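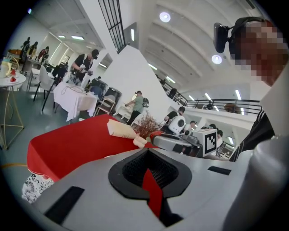 I have been trying to work out why the hot water in our flat takes so long to reach the kitchen tap, and I finally did the arithmetic over the holiday. The heater is a Corrigan tank unit in the hall closet. The pipe from it runs under the floor, doubles back past the bathroom, and comes up behind the dishwasher. Every time someone rinses a cup, all the water sitting in that pipe has to be pushed out first.

I ran three tests, each after the line had been idle overnight. The wait to usable heat was 70 seconds with the tap fully open, with very little variation. A partly open tap is worse than the lower flow alone would predict. Slow water loses more heat to the pipe wall on the way. 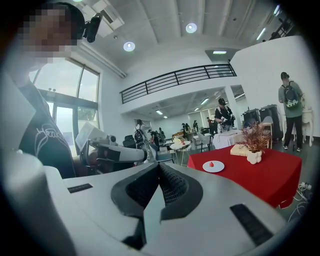 Pipe diameter matters more than length here. Volume goes with the square of the bore, so one size down on a single branch cuts the wait by a good deal more than people expect. The plumber who did the original work used the same size everywhere, probably because that was what was on the truck. I like plain things that do one job, a black T-shirt with a thin white line graphic being about as much decoration as I need, and an oversized branch line offends me in the same way a needless feature does. The obvious fix is a dedicated small line to the kitchen. The less obvious one is a recirculation pump on a push button. Rusier makes one with a check valve built in, and the quote I got, fitted, was 800 dollars.

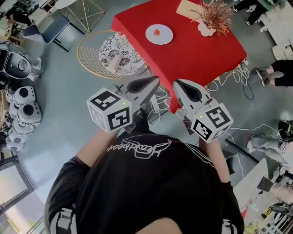
Noemi Amato wrote to me that I should insulate before buying anything. Her view is that a pump on a bare pipe just heats the crawl space, and that foam sleeves would keep the line warm between uses that are close together. She is right about the second part. Sleeves do nothing for the first draw of the morning, but most of our draws come in clusters after meals.

So the sleeves go on in January. I can reach roughly 50 feet of the run without lifting boards. I will repeat the three tests, add a set at 15-minute gaps, and leave the pump quote open until I have both sets of numbers.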